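Chapter 2
Keeping Food Cold in Small Spaces

Before you begin

By the end of this chapter you should be able to choose a sensible place for a small refrigerator, load it so the air inside can move, decide which foods deserve the room and which can wait on a plate, and set up a cleaning routine that people who share the appliance will really follow. You will need a notebook, a refrigerator thermometer, and access to a small refrigerator of any make. If you don't have one at home, ask at work or at school, as most buildings seem to have one tucked away somewhere.

Opening

When most of us picture a kitchen, we picture the big things first: the range, the long counter, the tall refrigerator with the drawings stuck to the door. It's a lovely picture, and I'm fond of it myself, but a great deal of eating happens nowhere near a room like that. It happens in dormitories and break rooms, in the corner of a rented bedroom, at a round table in an office where somebody has brought in lunch. The cooking may be done with a kettle or not done at all, and the cold storage is a box small enough to stand on a tabletop, with one shelf in it if you are lucky.

I learned to respect those little boxes during two years in Bremgate, where I lived in room 448 of a residence hall and shared a refrigerator with the whole end of the corridor. We had grand ideas about it. We were going to keep milk, eggs, a week of vegetables, and somebody's birthday cake in a space that could barely hold the cake. By the middle of the first month the lettuce had frozen against the back wall, the milk by the door had turned, and no two of us agreed on whose cheese it was. Everything I did wrong that year has found its way into this chapter, and I hope you will get some use out of it.

A small refrigerator is a different animal from a big one, even though it does the same job. A full-size model has a lot of cold food and cold air in reserve, so it forgives you for standing there with the door open while you think about supper. A small one has very little in reserve. Open the door wide and much of the cold air goes out to meet you, and the cabinet has to start over. Many small models also cool less strongly than their larger cousins, and some are really meant for drinks. So before you trust one with meat, fish, or leftovers, put a thermometer in it and leave it overnight. You want to see 40 degrees Fahrenheit or lower.

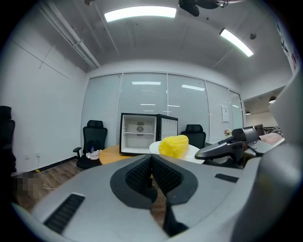 Then there is the question of what belongs in the cold at all, and with so little room to spare, it's a question worth taking slowly. Sweet corn is a good one to start with. Its sugars turn to starch as it sits, and they turn faster in a warm room, so an ear you plan to eat tomorrow is better off chilled, ideally still in its husk. An ear you are going to eat at noon can perfectly well wait on a plate at eleven. Once it is cooked, the usual two-hour rule applies, and whatever is left should be wrapped and put away. Tomatoes, bananas, onions, and most bread are happy on the table, and every one of them you leave out makes room for something that needs the cold more.

Moving air matters just as much. In models that have a fan, the cold is pushed out through a grille and has to travel around the food and back again. Press a carton up against that grille and you will get one very cold carton and a shelf of lukewarm ones. Leave a gap at the back, leave a little space between containers, and try not to cover a wire shelf with foil or paper – the openings are there so the air can pass through. The outside of the cabinet needs to breathe too, and the maker's leaflet will tell you how much clearance to allow.

We'll follow two small kitchens through the rest of the chapter. The first is the staff room at the Sartori bakery, where the refrigerator is opened all morning long. The second is a shared office at Traltthorpe, where it may stay shut until lunch and then be opened a dozen times in ten minutes. You'll find that the same advice has to bend a bit to suit each of them.

Words to know

Clearance: the open space an appliance needs around it.
Cross-contamination: the carrying of germs from one food to another.
Headspace: the gap left at the top of a container.
Recovery time: how long a refrigerator takes to get cold again after the door has been opened.

Warm-up activity

Choose a small refrigerator and write down its temperature first thing in the morning, just before lunch, and an hour after lunch. List what is stored inside, and mark anything that could have stayed out. Keep your notes – you will need them for the loading plan in Section 2.2.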